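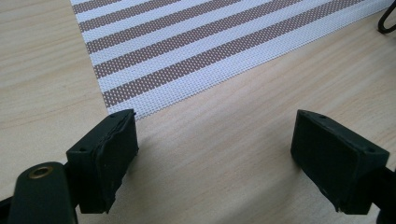 Angharad Gittins nous demandait si l'huile Dilenora supporte vraiment les repas de tous les jours, ou s'il vaut mieux un vernis. Elle les supporte, à condition de respecter les temps de séchage donnés plus bas. Un vernis résiste mieux aux taches oubliées toute la nuit, mais il se reprend mal par endroits. Une surface huilée se répare au chiffon, sans tout poncer.

# Huile dure Dilenora pour tables et plans en bois

Réf. 3248, bidon de 2 litres. Teintes : incolore, naturel clair, miel.

L'huile Dilenora est une huile dure pour bois intérieurs, fabriquée par Condex. Elle pénètre dans les fibres et laisse un aspect mat. La teinte « naturel clair » contient un peu de pigment blanc et limite le jaunissement des bois pâles. Sur chêne, faites un essai sous le plateau, car le tanin peut foncer le résultat.

## Préparation

Le bois doit être nu, sec et dépoussiéré. Poncez dans le sens du fil, au grain 120 puis au grain 180. Au-delà, les pores se ferment et l'huile pénètre moins bien. Les anciennes cires sont à retirer entièrement.
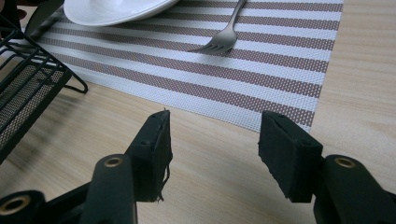
Remuez le bidon jusqu'au fond avant l'ouverture et plusieurs fois pendant le travail. Appliquez une couche mince au pinceau plat ou au tampon Farano (vendu séparément), attendez vingt minutes, puis essuyez tout l'excédent avec un chiffon de coton. Les zones brillantes sont des zones mal essuyées. La deuxième couche se passe le lendemain.

**Attention :** les chiffons imbibés d'huile peuvent s'enflammer seuls. Trempez-les dans l'eau et faites-les sécher à plat, dehors.

## Séchage

- Hors poussière : 6 heures
- Usage léger : 2 jours
- Contact avec l'eau, nappes et sets : 10 jours

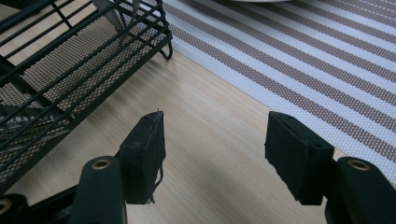 Ces durées valent à 20 °C dans une pièce aérée. En février, dans un atelier peu chauffé, comptez le double.

## Entretien

Savon doux dilué, éponge bien essorée. Pas de poudre à récurer ni d'ammoniaque. Une couche d'entretien par an suffit pour une table de cuisine. Sur une auréole, poncez légèrement au grain 240 et remettez un peu d'huile.

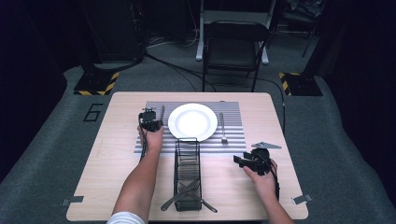
Sotomayor signale que le miel tire plus sur l'orange que le nuancier quand on l'applique sur du pin, et conseille de le couper à moitié avec l'incolore. Le mélange est possible entre toutes les teintes de la gamme.

Existe aussi en flacon de 300 ml pour les retouches.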